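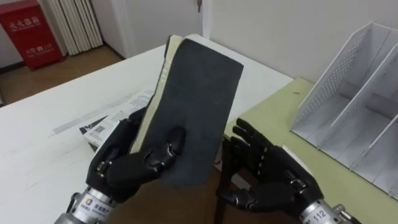

A thick book with a textured gray cover and cream page edges.

How to get a musty smell out of old books

By Burgi Hauser

Most advice on this is wishful. Dryer sheets between the pages give you a musty book that also smells of dryer sheets, and I don't trust anything you spray on paper. Baking soda does work, slowly.

1. Check for live mold first. If you see fuzzy spots, bag the book and keep it off your shelves.

2. Stand the book up with the pages fanned. Leave it in a dry room for a couple of days. Skip the sunny windowsill, whatever the forums say.

3. Pour 400 grams of baking soda into an open tray at the bottom of a lidded plastic bin. Set the book on a rack above it, so no powder gets into the spine.

4. Close the lid and wait a week. Sniff, then repeat if needed.

Keep the room below 40 percent humidity if you can manage it. My worst case, bought in February, took 35 days and still smells faintly near the spine. Anyone promising overnight results is selling something.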